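Leteck Opens Its Hand-Held Gripper Service to Outside Clients

Leteck has confirmed that its demonstration recording service, offered until now to a small number of partners, is open to outside clients under the name Daltiren. The service supplies hand-held grippers, trained operators and finished recordings to companies that teach robots household and warehouse tasks. Matúš Šimek, who directs the program, and Reiko Matsuda, who is responsible for operator training, met with us at the company's offices on Sat 12 October to discuss the terms of the service and the work behind it.

Mr. Šimek began with the equipment. Each operator works with two grippers, one in each hand, and each gripper carries a cube printed with black and white patterns from which its position is calculated. "The client receives the motion of the hands and the opening and closing of the fingers," he said. "No robot has to be present for any of it. A company can order recordings for an arm that is still on the drawing board."

The basic Daltiren order is 1000 recordings of a single task. Clients may divide an order between two tasks, provided that both use the same room layout. Mr. Šimek said the limit was introduced in May, when several orders had grown so varied that delivery dates could no longer be kept. "We had promised too much variety for the price," he said. "The present arrangement is narrower, and our clients have told us they prefer to know what they are getting."

Asked which tasks are requested most often, Ms. Matsuda named the handling of soft goods. Cushions, folded towels and bedding account for a large share of the current schedule. "A rigid box behaves the same way each time you take hold of it," she said. "A pillow does not. The fingers sink in, the shape changes, and the far corner may drag when you believe you have lifted it. Our operators learn to close the fingers slowly and to wait a moment before they raise their hands."

New operators train for two weeks before their recordings are accepted. Ms. Matsuda described the first days as largely a matter of posture. Operators are taught to keep the marker cubes turned outward and to avoid crossing the forearms. They are also asked to move at an even pace, including on the way back from a finished movement. "People hurry the return," she said. "They regard the task as done once the object is down. For us the return is part of the recording, and a hurried one is marked and repeated."

The company does not clear its rooms down to bare walls. Furniture and shelving remain in place, and clients may ask for particular goods to be brought in. Mr. Šimek said that this question had been debated at length with Trultier, the firm that reviews the recordings before delivery. Trultier had at first asked for plain backgrounds. "Their position was reasonable from the standpoint of checking," he said. "Ours was that a robot in a home will see chairs, shelves and cables on the floor. We agreed on ordinary rooms, with the lighting held steady."

Cables remain the most frequent complaint among operators. The present grippers are wired, and Ms. Matsuda acknowledged that the cords limit how far an operator can turn. A wireless model, developed under the project name Skála, is being tested, but the company declined to give a release date. "The battery adds weight at the wrist," she said, "and weight at the wrist is felt by the end of a shift. I would accept a cable for another year before I would accept a tired operator."

On pricing, Mr. Šimek would say only that quotations are prepared for each order and that repeat orders of the same task are charged at a lower rate. Rejected recordings are replaced at no cost to the client. He added that prospective clients may attend a session before they sign — a practice he intends to keep — and that most of them ask to try the grippers themselves.

"They expect it to be easy," Ms. Matsuda said. "We hand them the grippers and ask them to pick up a cushion and set it down square to the edge of a mat. After that, the conversation about training time is much shorter."

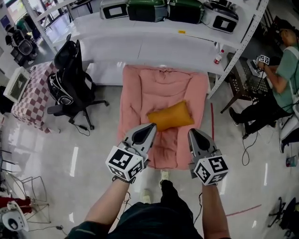 Visits may be arranged through the Leteck client office. Visitors who wish to try the equipment are asked to say so when booking, so that an operator can be assigned to them, and to allow time for a short safety briefing before the session begins.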